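Warthorpe Rifle and Pistol Club
Range Officer's Diary, October

Entry for the autumn service match

The range was opened at 7:40 a.m. by the undersigned, with Shirley Bélanger acting as second range officer. Flags were raised on both berms before the gate was unlocked. The wind was light from the left at the firing line and noticeably stronger at the butts, where the north flag stood straight out for most of the morning. Members were advised of this at the safety briefing and again before the first relay.

Sign-in was completed by 8:30. Licences and transport documents were checked at the table in the usual manner. One visiting shooter had left the trigger lock key at home and was entered as a spectator. He took this in good part and assisted with scoring.

The first relay fired the 50 metre rimfire course. Two alibi strings were granted, both for failures to feed in the same Lavoie target pistol. The owner had changed to a different lot of standard velocity ammunition the evening before and had not tried it on paper. The pistol was cleared at the bench under supervision and returned to the line with the ammunition used in September, after which no further stoppage was recorded. I have noted previously that this model is particular about what it is fed, and members who own one are reminded to bring a known lot to any scored event.

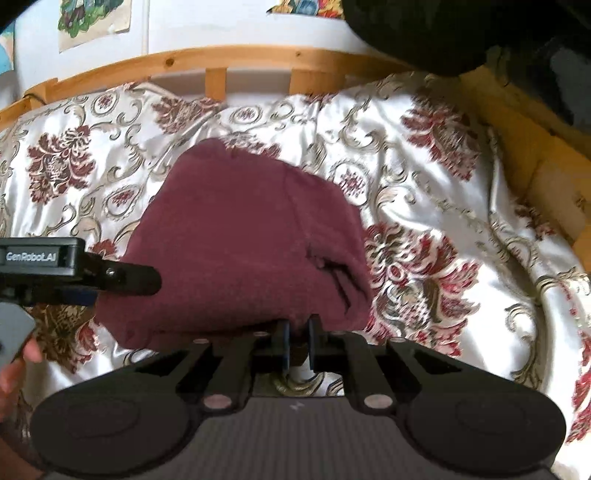
Second relay and centrefire

The second relay was called to the line at 10:15. A cease fire was ordered early in the relay when a deer walked out from the tree line behind the right berm. Actions were opened, chamber flags inserted, and the line held back of the yellow mark until the animal had gone over the ridge. The delay was eleven minutes by the tower clock. Firing resumed without incident.

Harvey Arsenault shot the high score of the day, 119, with his old Funis bolt rifle and iron sights. He remarked that the rear aperture had been moved one click in four years. His sitting stage was the steadiest I have observed at this club and I would ask that he be approached to lead the position clinic in the spring, provided he is willing.

Three members fired the centrefire course for the first time. Their muzzle discipline was satisfactory throughout. One had a tendency to rest the finger on the guard while the action was being closed, was spoken to quietly, and corrected it. I recommend that all three be signed off for the 200 metre line following one further supervised session.

The Flotumitz spotting scope belonging to the club is again losing focus at full magnification. It was sent out for service in the summer and came back with the same fault. S. Bélanger lent her own for the afternoon.

Afternoon and closing

Target frames 2 and 6 on the 100 metre bank require new uprights. The centre of frame 6 is held together largely by staples and should not be used until repaired. Backers are low; I have set aside enough for the junior program and the remainder will not last the month.

The first aid kit was opened once, for a blister caused by a sling. The item used has been written on the card inside the lid.

Brass was picked up and the benches wiped down by 3:20 p.m. I walked the line with S. Bélanger and found two live .22 rounds in the grass forward of bench 4. These were placed in the dud box. Members are asked once more to check the ground around their own bench before the line is declared cold for the day. 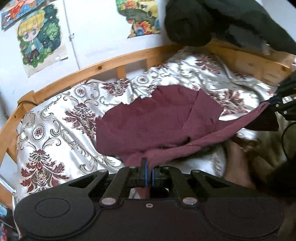 Fold of fabric held between the fingers of the gripper.

The gate was locked at 3:45 p.m. and the flags brought in. Keys were returned to the office drawer. The tower clock is running slow and was not reset.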